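September, workshop notebook, page 206, started a little after 7:20 in the morning

Picked up the walnut dye again, which I had been promising myself since the Villanueva wool came in, and what a pleasure it was to have the whole shop smelling of wet leaves and old tea! I soaked the hulls overnight in rainwater from the barrel out back (the tap water here makes everything go a bit gray, as Consuelo Paredes noticed before I did), then strained them twice through the old pillowcase.

Skein weights all went in the ledger. 32 grams each for the Ferneno singles, and the Werna two-ply a touch heavier. I kept the pot under a simmer for the first hour and let it sit after that, lid on, while I wound off the Tallidik warp and lost my place at thread 19, so that got wound twice.

Color at lunch was a warm toast brown on the Ferneno and something closer to wet sand on the Werna. I like the second one better than I expected to. Consuelo wants it for the border of the blanket, and I think she may be right, though I'd still like to see it next to the madder before we cut into anything.
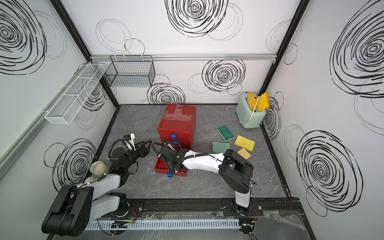 Does walnut need a mordant on wool?
Wool takes walnut perfectly well without one, as the hulls have plenty of tannin; alum will shift the shade a little if you want it warmer.

Left two skeins in the pot overnight with the burner off. Rinse in the morning, lukewarm, and remember the gloves this time. Need more twine for the ties.

Last updated: September, 4:20 pm

Comments

madderhead: Do you freeze your hulls? Mine went moldy in the bucket last fall and I was so sad about it.

C. Paredes: Saving the Werna for the border, please don't let anyone knit it!

loomside: Lovely notes as always. What ratio of hulls to wool?

Recent entries
Onion skins, second try
Winding the Tallidik warp
Madder on Villanueva wool
Cleaning the big pot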